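From: Kieran Dunne
To: Lornurmont Districts Football — club list
Date: 2021-01-24
Subject: Re: [LDF] Moving the Flurnine fixture

Hello all,

Thanks for this, and sorry for taking a few evenings to get back to the list. It's been one of those stretches where I sit down to answer, somebody rings about bibs, and the next thing I know it's bedtime.

> From: Radilness Rovers
> We'd like to ask whether our away match at Flurnine can be
> swapped for the home one. Their bottom ground has been
> re-turfed and we're told it won't take studs until July.
> We can offer an afternoon kick-off on our own pitch, with
> changing rooms for both sides. Would the other clubs mind?

We don't mind in the least at Hashmi. If anything I'd be glad to see it settled before the draw goes to the printer, as last season's had our reserves down for the same pitch at the same time as the under-18s (you'll remember the car park). We were good neighbours about it in the end and played across the half-width, but I wouldn't want to do it again, and I don't suppose the ref would either.

My one worry is the run of home games it leaves Radilness with. By my reading they'd have the first 2 rounds at their own place and then a long spell on the road, including the trip up to Lornurmont, which is 70 kilometres each way and no fun in a minibus with the heater stuck on. If they're happy with that, good on them. Flurnine would get the return match late in the season, when that bottom end usually drains well, and I reckon their supporters would sooner have it then anyway.

While I'm here, could we also have a word about squad sheets? We've been sending ours through the night before, and I know a couple of clubs hand them over at the ground. Either is fine by me — I'd just like us all to do the same thing, so whoever's running the line isn't squinting at a scrap of paper with 8 names crossed out and a late keeper squeezed into the margin.
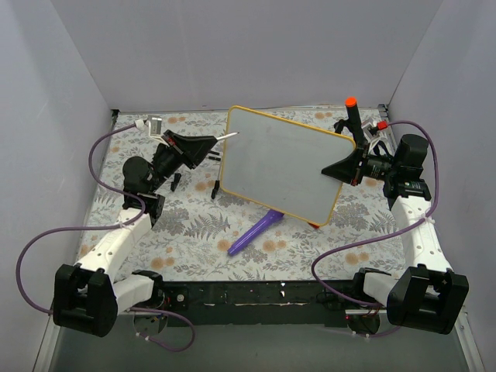

Flurnine wrote to me separately and asked me to pass it on: they're happy to swap, provided the return match isn't put on the same afternoon as their juniors' presentation, and they'd rather have squad sheets the night before as well.

So that's two of us for the night before. If the rest of you could reply to the list, I'll write up the change and send it round with the new draw.

Cheers, and all the best for pre-season,
Kieran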